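Stomham Reuse and Repair Scheme
Progress report to the Bautista Fund, second period
8 August 2023
Prepared by Imelda Agbayani

Where we are

The grant pays for a weekly drop-off point in Stomham and for the sorting and onward sale of what comes in. In February we told you we would bring in 588 items by the end of this period. We did bring in 588, to the item, and I would ask you not to read too much into it. The figure counts things handed over the counter. It says nothing on how many went out again, and I have argued since the start that this is the number we should be judged on.

Anong Duangkaew went back through the sales book for me. She found 27 entries with no matching intake slip, and 13 slips that had been entered twice. Both are fixed. I doubt they are the only ones, as the early slips were filled in by whoever was on the counter and some are hard to read.

Repairs

The repair side is weaker than our bid suggested it would be. Small electrical goods arrive in poor shape and the cost of parts often beats the price of a new one. Rodel Tan thinks a better parts supplier would change this. We have moved to Brurkell on his advice, and their delivery has been quicker, but I have yet to see it show up in the sales.

Furniture does better - it sells within days when we have room to show it, and we mostly don't.

The Umeo booking system

Umeo was meant to save staff time. Shiela Tagle still keeps a paper diary alongside it and I have stopped asking her not to, as the diary has been right each time the two disagreed. The licence has 3 months left. I would not renew it on present evidence, though Cherry Mae Umali would like to try the newer version first.

Money

Spending is within budget, mainly thanks to the van needing less work than we feared. Rent goes up next period. We have not found a way to cover the rise and would like to talk to you before the next payment is due.

Next period

We will report items sold next to items received. Please expect the first set of figures to look worse than these. 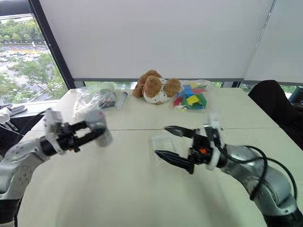
White tables pushed together, with a robot arm on either side.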